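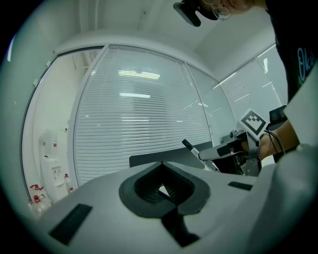 職場・作業スペースの収納 掲示板
共用の長机、ペンとハサミの定位置が決まりません

1 つくえの番人
はじめて書き込みます。長文です、すみません。
うちの作業部屋には白い長机があって、何人かで入れ替わり使っています。誰か専用の席というわけじゃないので、文具も共用。で、この文具がまあ散る散る。朝はちゃんとしてるのに、午後3時くらいになるとマーカーが机の真ん中、ハサミが手元、付箋は行方不明、みたいな感じです。

今のところのルールは「使ったら黒い箱に戻す」だけです。箱は四角い黒いやつで、机の左のほうに置いてます。横幅は測ったら181ミリでした。ペンだけなら余裕なんですが、ハサミも入れるとなると持ち手が引っかかって、だんだんみんなハサミだけ外に置くようになるんですよね……。

考えているのは次のどれかです。
・箱をもう少し大きいのに買い替える
・ペンとハサミを分けて、ハサミは別の入れ物にする
・いっそ箱をやめてトレーにする
予算は2,000円くらいまでなら部署のお金で出ます。みなさんのところはどうしてますか?

2 hakomori
ハサミは分けたほうがいいに一票。
うちも前は全部まとめてひとつの箱だったんですけど、ハサミって形がペンと違いすぎるんですよ。一緒にすると必ず片方が負ける(笑)。いまはペンが縦置き、ハサミは浅いトレーに寝かせてます。寝かせるほうが取りやすいし、刃の向きもひと目で分かるので安心です。

3 みずいろ缶
横から失礼します。わたしはトレー反対派です!
トレーって、置けちゃうんですよ、何でも。クリップとか、誰かの飴とか、レシートとか、ふたの閉まらないのりとか。最初の1週間だけきれいで、そのあとは小さいゴミ捨て場になります。うちの部署で実際そうなりました。経験者は語ります。
箱のほうが口が狭いぶん、余計なものが入りにくいと思います。

4 hakomori
>>3
それはトレーが大きすぎるのでは? ハサミがぴったり入る細長いのにすれば飴は乗らないですよ。

5 みずいろ缶
>>4
飴は乗ります。どんな隙間にも乗ります。

6 つくえの番人
お二人ともありがとうございます、飴のくだりで笑ってしまいました。うちは飴より付箋の切れ端が多そうです。
黒い箱と、いちばん出番の多い黒いマーカーです。

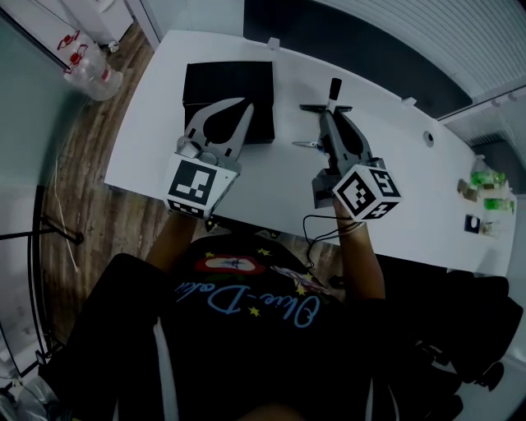 7 Aishwarya Amin
こんにちは。写真ありがとうございます。机が白いから、黒い箱はすごく見つけやすいですね。これは大事だと思います。うちは白い机に白いペン立てを置いていて、みんな目に入らないのか、横にぽんとペンを置いていきます(わたしも置きます)。
なので、ハサミ用の入れ物を足すなら、同じ黒でそろえるのがおすすめです。「黒いものに戻す」だけ覚えればいいので。

8 nokogiri_tei
>>7
自分は逆で、色は分けたい派。
同じ黒が2個並ぶと、どっちがペンでどっちがハサミか迷いません? うちは実験的に片方だけ黄色にしたら、戻し間違いがかなり減りました。数えてないから体感ですけど。
あとマーカーは縦置きしないほうがいいって先輩に言われて、ずっと寝かせてます。キャップを上にして立てるとインクが下がってかすれるとかなんとか。

9 hakomori
>>8
それ、ペンの種類によりません? ボールペンは先を下にしたほうがいいと聞いたし、マーカーは横がいいと聞いたし、ホワイトボード用はまた別だとかで、いろいろ聞きすぎて何も信じられなくなってます。うちのSturikの黒マーカーは立てっぱなしで1年近く使えてます。

10 nokogiri_tei
>>9
Sturikはうちもあります。立ててた頃はすぐかすれたんだけどなあ。引き出しの奥から出てきた古いやつだったから、寿命だっただけかも。そう言われると自信なくなってきた。

11 つくえの番人
マーカーの向きまで考えてなかったです! うちのは箱に入るときは立ったり寝たり、入れる人の気分次第です。
予算の話なんですが、ペン立てを見に行ったらBarnoraの仕切りつきのがよさそうで、でも2,874円でした。予算オーバー……。仕切りが動かせて、ハサミ側を広くできるのが魅力なんです。自腹で差額を出すか迷ってます。でも共用のものに自腹って、なんか悔しくないですか?

12 みずいろ缶
>>11
悔しい! わかります! やめましょう!
仕切りなら厚紙で作れますよ。今の箱の内側の幅を測って、厚紙をL字に折って立てるだけ。見た目は地味ですけど、箱の中なんて上からのぞかないと見えないので大丈夫です。わたしは宅配の箱を切って作りました。角はテープで補強してます。

13 Duangkaew好き
流れを切ってすみません、ハサミのことで。
ハサミって、どのくらい使いますか? 1日に何度も使うなら、しまわせようとするから無理が出るんじゃないかなと。うちは開き直って、机の上に「ハサミはここ」と決めた場所があります。マスキングテープで四角く囲っただけ。しまってはいないけど、あるべき場所にはある、という状態です。
ちなみに名前のDuangkaewは近所の食堂の名前で、文具とは何の関係もないです。よく聞かれるので先に書いておきます。

14 hakomori
>>13
テープで囲むの、いいかも。剥がした跡は残りませんか? うちの机、前にシールを貼った跡がいまだにベタベタしてて。

15 Duangkaew好き
>>14
うちは半年に一回くらい貼り替えていて、いまのところ跡はないです。日の当たる机だと違うかもしれません。うちはブラインドを下ろしっぱなしなので参考にならないかも。

16 nokogiri_tei
テープ囲いは昔の職場でやってました。囲いの中にハサミがあるのは最初だけで、そのうち囲いの上にコーヒーが置かれるようになります。置きたくなるんですよね、四角いと。
どうせ囲むならハサミの形に切り抜いたほうがいい。面倒だけど、形があると不思議とコーヒーは置かれない。

17 みずいろ缶
>>16
ハサミの形に切り抜くためのハサミが見つからない、という未来が見えます。

18 つくえの番人
>>13
出しっぱなし前提というのは頭になかったです。たしかにうちのハサミ、出番が多いんですよ。持ち手が青いやつで、白い机の上だと目立つから、なくなったことは一度もないんです。片づいてないだけで。
それと、もうひとつ困っているのが机の右端です。緑のラベルのボトルとか、小さい段ボールの切れっぱしとか、透明の小さい入れ物とか、行き場のない小物がじわじわ集まってきます。あそこをどうにかしたら、ハサミの場所も作れそうな気がしてきました。配線用の穴の近くなので、物を広げすぎるのもいやなんですが。

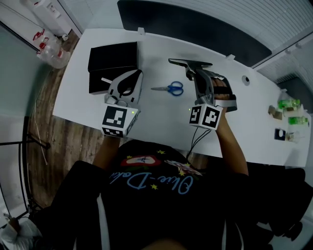
19 Aishwarya Amin
青い持ち手、かわいいです。それにとても見つけやすい! この色ならテープで囲わなくても、箱のそばを定位置にするだけでいけそうな気がします。
右端は、うちにもまったく同じ場所があります。うちでは「港」と呼んでいます。行き先の決まっていないものが停まるところなので。月に一度、停まりっぱなしのものに「いつ出ますか」と付箋を貼ると、だいたい誰かが持っていきます。

20 hakomori
港、いいですね(笑)。
段ボールの切れ端は、3でも12でもないですが、それこそ仕切りの材料にどうでしょう。大きさが足りるかは分かりませんけど。
あと配線穴のまわりは空けておくに賛成です。物があるとケーブルを通し直すときに全部どかすはめになるので。うちはそれで一度、Nundovの卓上ライトを落としました。

21 みずいろ缶
ボトルは端にかためるんじゃなくて、机から降ろしたほうがよくないですか? 文具の場所を作りたいなら、飲み物やら液体やらは同じ面に置かないほうが平和な気がします。うちはキャスターワゴンに追い出しました。

22 nokogiri_tei
>>21
中身によるでしょ。しょっちゅう使うものなら、ワゴンに置いても結局机に戻ってくる。ハサミと同じ話。

23 みずいろ缶
>>22
む。それはそう。でもうちは戻ってきてないです!

24 つくえの番人
たくさんありがとうございます。昨日の夕方、ちょっとだけ試しました。
・Barnoraは見送り。悔しいので
・黒い箱には厚紙の仕切りを入れて、ペンとマーカーだけにする
・ハサミは箱の手前に出しっぱなし。囲いはまだなし
・右端は「港」と呼ぶことにして、付箋を貼った
厚紙を切るのに一番手間取りました。箱の角が少し丸くて、四角く切ると浮いてくるんです。角を斜めに落としたら入りました。
マーカーは今のところ寝かせてます。>>8さんと>>9さんのどっちが正しいのかは、来月くらいに書きに来ますね。

25 hakomori
立てても平気に一票入れておきます。報告待ってます。

26 nokogiri_tei
寝かせるに一票。あとコーヒーには気をつけて。

27 Duangkaew好き
囲いなしで1週間もったら、そのままでいいと思います。もたなかったらテープ、幅は細いほうが剥がしやすいです。15ミリのは太くてちょっと大げさでした。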